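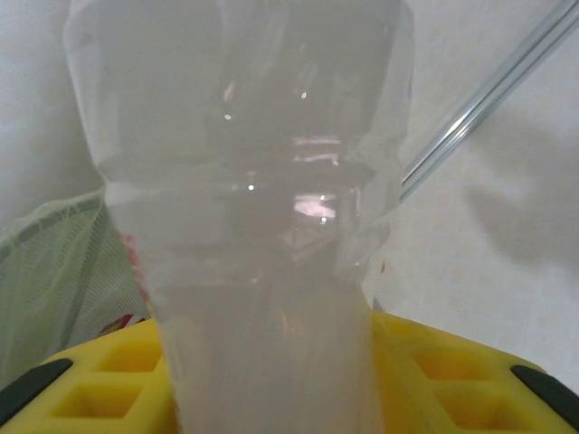
Wrist camera view, translucent plastic bottle held between the gripper fingers.

Plurnum W3 – wrist recording kit for demonstration data

The Plurnum W3 records manipulation examples for training grasp and placement policies. It consists of a wrist camera, a pair of yellow two-window fingers with dark outer pads, and a logging unit that stores video, finger opening and arm pose against one clock.

The camera sits close to the fingertips, so a large object can fill most of the view. Clear and cloudy plastics are best recorded under several lighting set-ups, as reflections move with the wrist.

Episodes are started and stopped from the foot switch. Failed grasps are kept and tagged, and can be filtered out on export.

Camera weight: 119 g
Storage: almost 300 hours at default settings
Finger sets supplied: 3
Export: one folder per episode, video plus pose table
Order code: 1949

Compatible with Dzene arms from the January firmware onwards. Older controllers need the Skakar adapter plate – sold separately.

Page updated March 15, 2026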